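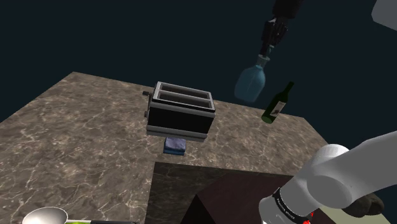
4. Before first use

Read this section before you plug in your Paquette 2 toaster.

1. Remove all packing, including any card inside the slots.
2. Stand the toaster on a flat, heat-resistant worktop. Leave 15 cm clear on each side and 600 mm above.
3. Wipe the outside with a damp cloth. Dry it fully.
4. Push the crumb tray in until it clicks.
5. Plug in, set the browning dial to its highest mark and press the lever down with no bread in the slots. Repeat once.

Note: A slight smell or a little smoke is normal the first time. Open a window.

CAUTION: Do not use the toaster under wall cupboards or near curtains. The metal parts get hot.

CAUTION: Never put a knife or fork in the slots. If bread gets stuck, unplug the toaster and let it cool first.

To register your guarantee, see section 9.

Hornard Kitchen, issue 1/5/21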